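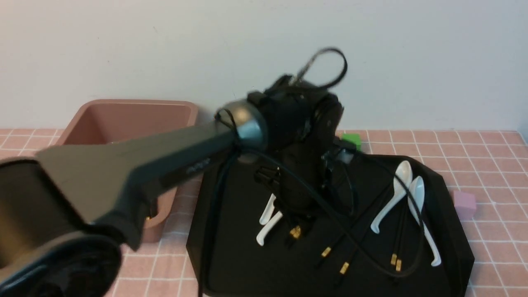
Two weeks of table setting and ours still pinches the spoon by the wrong end, so is the new finger set worth paying for or do we wait for May? That came in from Bakuswood the morning we were closing the issue, and it's a fair question. Short answer: pay if you do cutlery. Wait if you only do boxes.

Home | Kits | Service | Back Issues | Contact

THE KULLUM TABLE KIT, A QUICK LOOK
February 2018

Longer answer then. Kullum have put their tabletop kit out as a package: gripper, two finger sets, wrist camera, cable guides, the teaching software and a service plan if you want one. Arm not included. Works with most of the mid-size arms our readers have, check the flange list before you order becuase there are two bolt patterns and they don't swap them for free.

Setup. 23 pages of manual, of which you need maybe the first half. Mounting is easy. Cable routing less so, the guides are stiff and want a screwdriver we didn't have. Calibration ran 13 minutes first time, faster after that. Software asks you to log in twice. Annoying. Dobre, who handle the service side, say a fix is on the list.

Now the work itself. We went for tableware, since that's what half of you write in about. Spoons and chopsticks on a tray, black on black for the sticks, which is a mean thing to do to any camera.
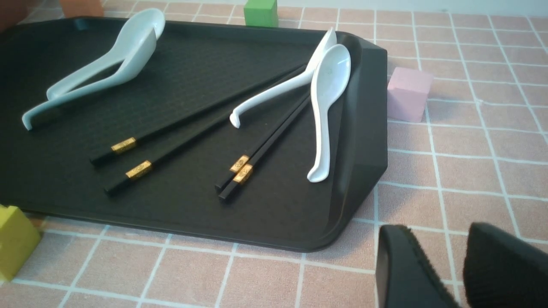 Spoons and chopsticks on the black tray, fingers open.

Picking. The default grip force is set for parts, not plates. Turn it down. There's a slider under Advanced and it should not be under Advanced. Approach angle matters more than force anyway: come in flat on a chopstick and the fingers want to close on tray as well. Tilt a little, save it as a preset, move on. Presets copy between jobs, a nice touch. They do not copy between arms. Less nice.

Teaching by hand is the best part of the package. Push the arm where you want it, tap, next point. Someone new can learn it before lunch. Editing points afterwards is clumsy, though, and the undo only goes back one step. Save often.

Compared with the Fero set we looked at last year: Fero is quieter and the manual is better. Kullum has the camera in the box and the finger change is quick. Price is close enough that we wouldn't choose on it. Support hours are shorter with Dobre, worth asking about if you run evenings.
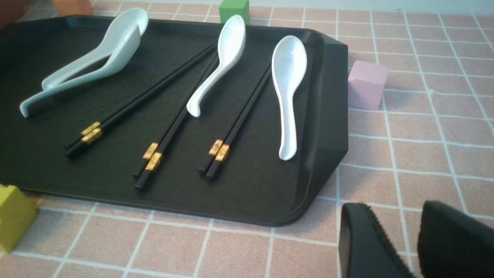 Service plan comes in two levels, basic and full. Basic is phone and spare pads. Full adds a visit and loaner fingers while yours are away. For a shop doing rigid boxes all day, basic is plenty. For crowded layouts we'd look hard at full. Take a tray with chopsticks lying close to the spoon handles and one spoon right up by the sloped end wall, there isn't much room for a finger to get in, and that's the kind of job where you'll be on the phone asking about narrower tips. Ask for them up front. They're in the parts list, just not on the order form.

So, Bakuswood: yes, get the finger set, and try the tilt preset before you blame the pads. The May update is meant to bring a proper undo and a single login. No word on price, will print it when we have it.

Demo bookings through Dobre, usual adress. Bring your own tableware if it's an odd shape.

This site uses cookies to remember your settings. By continuing to browse you agree to our use of cookies. OK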